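Purdale sets out full care routine for its table-top kitchen cell

Sunday, October
By Cecilia Fiadzo, Purdale press desk
Print | E-mail this release

Purdale has published the complete set-up and care routine for Nulo, the single-arm cell it uses to practise breakfast jobs such as moving plates, bowls and toast. The routine was written with Bondasura, the workshop that services the arm, and replaces the loose notes that operators had been working from.

It covers one machine only. Purdale says a second version may follow for other arms, but no date has been set.

The first part deals with the table. Operators wipe the top before the first run and pull the curtain across behind it, so that the wrist camera has a plain background. Pots, bowls and small appliances go along the back. Plates go at the front, within easy reach of the fingers. The toaster stays unplugged at the wall unless a run calls for heat, and its cord must lie behind or beside it, clear of the arm's path.

The second part deals with the gripper, where most of the faults have come from. The pads on the two fingers wear at the upper edge first, and a frayed edge can catch on the rim of a plate. Bondasura's advice is to look at both pads at the start of each session and to change them as a pair. A new pad beside an old one gives an uneven grip, and the arm will then tend to push a dish sideways as it closes.

Pads are now changed every 2,000 grips, or sooner if the surface has lifted. The earlier limit was 3,000. Purdale brought it down after 7 plates were dropped in one week, all of them by a gripper whose last pad change had been 2,499 grips before.

"We had been blaming the software," said Cecilia Fiadzo, who runs the cell as well as writing for the press desk. "Bondasura took the pads off and put them on the bench, and the left one was coming away from its backing. We changed both, ran the same job again and the plates stayed put."

To change a pad, the operator parks the arm, presses the stop button and waits for the brake to click. The old pad is peeled off from the lower end. Any glue left on the finger is cleaned away with a dry cloth and a plastic scraper. Metal blades are not allowed. The new pad is pressed down by hand for a full minute and left overnight before use.

The wrist camera is checked next. Its lens is wiped with a soft cloth, and the operator opens and closes the gripper once to make sure both fingers come into view at the lower corners of the picture. If one sits higher than the other, the camera bracket has slipped and should be set straight before anything is picked up.

Faults are written in the cell's log, which Purdale calls Thái. Each entry gives the time, the job being run and the item in the gripper. Bondasura reads the log before every visit and brings the parts it expects to need.

Copies of the routine can be had from the Purdale press desk. Requests for spare pads should go to Bondasura directly, with the finger size marked on the order.
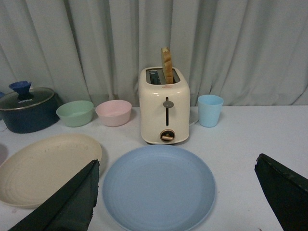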